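Umley publishes open code of practice for tabletop robot arms

A plain-language set of rules for people who work beside small robot arms is free to download from today. The Umley Tabletop Code runs to 52 pages and covers everything from where to put the stop button to how a shared bench should be left at the end of a session. It was written at Umley's workshop in Timville with help from partner labs at Ulo and Kumsa, and we are delighted to see it out in the world!

Small arms have moved into classrooms, test kitchens and shared workshops very quickly. The people using them are often new to robotics, and the formal safety standards were mostly written with factory engineers in mind. The Code doesn't replace those standards or the risk assessment that every site must carry out. It sits next to them and puts the day-to-day habits into words that a new starter can follow on their first morning.

"We kept seeing good teams write the same house rules from scratch," said Mulugeta Wako, who led the drafting. "One lab had a lovely rule on cable runs and nothing on who may restart the arm. Another had it the other way round. Putting those sheets side by side was the best part of the job, and we learned a great deal from it."

The longest chapter deals with household objects. Kitchen tasks are popular for arm work, and they bring together things of very different shape, weight and finish in a small space. The Code asks teams to agree an object list before a session, to keep real appliances unplugged unless the task has been signed off for power, and to check that every item can be reached without the arm dragging its own cables across the table.

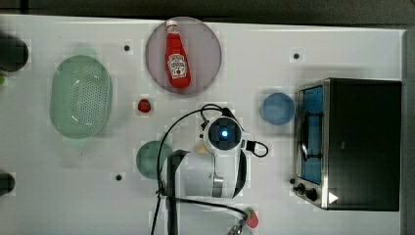 Glass doors, bottles and anything with a lid get their own page. Teams are asked to set a grip force limit for each object and write it on the object list, so that whoever takes the next shift starts from the same number. Plates and bowls should be checked for chips before use, and any item that falls to the floor is taken out until it has been looked over.

Other chapters cover speed limits during teaching, marking the reach of the arm, handovers between operators, and keeping records. There is a two-minute check for the start of each session and a slightly longer one for after a fault. Operators are also asked to take a break from the controls after 30 minutes, a point that drew more comments than any other in the draft.

The draft was tried out at 15 sites, which between them logged 4,000 sessions and sent back their notes. Hawi Mekonnen, who ran the trial, said the comments changed the text a lot.

"People told us where the wording was fussy and where it was too loose, and they were right," she said. "The handover chapter is completely different now. I'm really proud of it, and most of the credit belongs to the operators."

The Code may be copied, printed and adapted freely, provided that changes are marked. Comments on this first edition are welcome until the end of March and can be sent through the feedback form on the Umley website. Printed copies for schools and community workshops can be requested from the Timville office.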